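Search this site Search

4.2 Postponed ceremonies and viewer recall

We coded 231 notices of moved or cancelled music award shows, all from trade newsletters. Coding by Tsolakis and Bratu, disagreements settled by Nakpan. Most notices gave the new date first, the reason second. Very few mentioned ticket refunds. 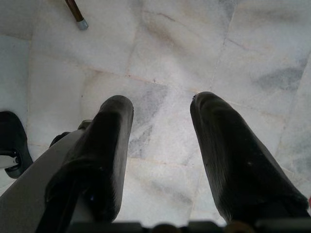
Recall was tested in December with 929 readers of the Hedegaard newsletter. Two groups, one shown the orignal date and one not. The second group did better on the new date, see also Dalsgaard's pilot (36 readers, same wording).

Figure 2. Gripper fingers open over a marble floor.

Nominees' own posts were left out, to be coded seperately.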